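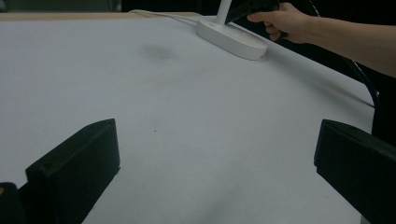 Rohani Goh

Re: [seedswap] Tomato starts, timing and the hall

Hi all, quick one before work, sorry for typos.

Barry wrote on 8/4/24:

> Rohani, can you tell the list what went wrong with the tomatoes this
> year? I sowed mine in March like the handout said and they were a foot
> tall and yellow before I could get them outside. Mawar had the same.
> Also is the swap still going to be in the same hall, and do we bring
> our own envelopes? I have 13 kinds of bean and no way of labeling them
> that doesn't smear.
>
> Barry Fothergill

OK so. The handout. That was my fault mostly. The sowing dates on it were copied from the old one, which was written when half of us had greenhouses. If you're starting on a windowsill, wait. Three weeks later than the handout says, easy. Mine went in late because I was sick and they were the best I've had, short and thick stems, hardly any flopped.

Barry, yellow and a foot tall sounds like not enough light and too small a pot, both at once. Did you pot them up? You can bury the stem right up to the first good leaves, they root all along it. Too late now obviously but for next year.

Adi also asked me off list about feeding. I don't feed anything until it's got its second set of true leaves and then half strength. He was giving full strength from day one. Adi, stop that. 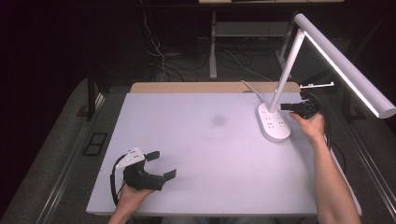

Envelopes. Yes please bring your own, small paper ones, not plastic. We had a whole batch of squash seed go moldy in zip bags last time, and it was Ásdís's good one too, the gray one she's been keeping going for years. She was nice about it. Seed needs to be dry dry before it goes in anything. If a bean dents when you bite it, it isn't ready.

For labels, pencil. I know. But pencil doesn't fade and doesnt smear. Put the variety, the year, and where you grew it. If you don't know the variety write "unknown pole bean, purple flower" or whatever, someone will still want it. Please don't guess. We had two different things going around as the same pepper and one of them was very much not mild.

Hall: yes, same one, the side door. We have 600 envelopes' worth of lettuce from Mawar so do NOT bring lettuce. I mean it. Bring peas, bring flowers, bring anything that isn't lettuce. Door code is 3535 again, they never did change it. Tables need to be up by ten and I'd like 5 people to help with that. So far I've got me and Adi.
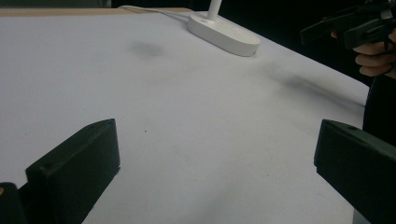
Table with the white sheet on.

Couple other things while I'm here:

Saving tomato seed, since it's that time. Squeeze the pulp in a jar, splash of water, leave it a few days till it's scummy on top, then rinse and dry on a plate. Not on paper towel, you'll never get them off. Pick from your best plant, not the last sad fruit left at the end.

Squash will cross if your neighbor grows them too so unless you taped the flowers shut and pollinated by hand please mark it "may be crossed". Fine to eat usually but people should know. Spit it out if it's bitter.

Ásdís, do you still have the big sieve? I can come get it any evening this week exept Thursday.

And if someone can redo the handout I'd be grateful. I can send you the old file, it just needs the dates fixed and the bit about peat taken out. Reply to me and not the whole list please.

Got to run,
Rohani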